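Umbrellas, shawls and a curved bench: sorting out the Fellham props

Posted 06/06/2024 in Gallery
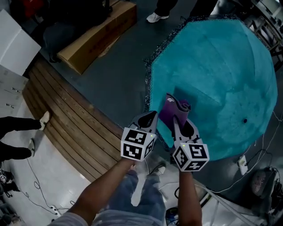 Thilini Selvanayagam asked whether the umbrellas ought to be stored open or closed, and she thought closed was fine so long as the cloth was dry right through. She keeps hers hanging by the handle from a rail, with the strap left undone, and she has never had one go musty.

We took her advice in the end, with one change, which comes further down.

The bright turquoise umbrella is the one most people will remember from the Jakness parade. It has a patterned border with a black and white trim along the edge, and fold creases running towards the tip. The creases don't bother us much. They come with any umbrella that spends the winter shut, and from the pavement you can't see them.

The purple cloth on top of it belongs with the dance costumes. It is folded here and slightly rolled at one end. We have settled on folding for all the plain cloths and rolling for anything with beads or stitching on it, and each goes back in the box with its own costume.

The long wooden bench with the curve in it came to us from the old ticket hall at Fellham, and it stays where it is. It is too heavy to shift for an afternoon's sorting. The slats follow the bend, so small things put down on it tend to slide, and it is better used for sitting on than for laying out.

Cardboard boxes are always wanted. The long brown one on the floor is a good shape for umbrellas and poles. If you have any like it at home, please flatten them and bring them along, but leave the tape on the bottom if it is still sound.

How the sorting is done

There is no great method to it. Everything comes out of the cupboards twice a year, once before the summer events and once in November, and it is looked over before it goes back. Large items go on the floor because the tables are too small for an open umbrella. Cloths are checked on both sides.

Umbrellas

Open each one fully and look at it with the light behind you first, then with the light coming through. Pinholes show up the second way. Check where the cover is stitched to the ends of the ribs, as this is the first place to go. If a stitch has pulled, tie a bit of wool to that rib so whoever does the mending can find it.

The trim on the fancy ones was sewn on by hand. It catches on things. When you close an umbrella with a trimmed edge, turn it slowly and lay the border flat round the folds with your hand. Do not pull the strap tight over it. This is the change to Thilini's way of doing it: we leave the straps undone as she does, but the trimmed umbrellas lie down in a box and do not hang, as the border drops and stretches if it is left hanging for months.

Marks on the cover can be taken off with a damp sponge and a little washing-up liquid. Rinse with plain water and leave the umbrella open overnight. We don't use stain remover on any of them. Radka Vlachou tried it on a yellow one and it left a pale ring bigger than the mark had been.

Cloths and shawls

Shake them out of the back door before folding. Most have picked up a fair amount of dust and the odd pin. Fold in half lengthways, then in half again, then bring the ends to the middle. Darker colours go at the bottom of the box with a sheet of tissue over them, as a couple of the older reds and purples still give off dye.

Washing is by hand in cool water. Please don't take anything home to wash without writing it in the book. We lost sight of three shawls last year that way, and all of them were in airing cupboards.

Labels

Each box has a label on the short end, so that it can be read when the boxes are stacked. Lejla Stojanović has written out a new set, in capitals. The old labels with numbers on them can be thrown away. The numbers went with a list that was lost in the move from Kneževič Street, and they don't match anything now.

What is still needed

Tissue paper, acid-free if possible. We ordered 200 sheets and they are nearly gone.

Four shallow boxes with lids, for headbands and sashes.

Strong thread in turquoise and in black. Senad Janevski has offered to do the rib stitching but has run out of both.

A soft clothes brush.

Borrowing

The umbrellas and cloths can be borrowed by other groups when we aren't using them. The Arkura dancers have booked the whole lot for their summer show, so there will be nothing to lend until that comes back. After that, ask Ansel Mercado, who keeps the book. Things should come back dry and folded — if it rained on the day, please hang on to the umbrellas until the covers have dried out, and tell Ansel they will be late.

Small repairs don't need to be done before you return an item. We would sooner have it back with a note pinned on than with glue on it.

The next sorting afternoon is in November. Wear something you don't mind kneeling in.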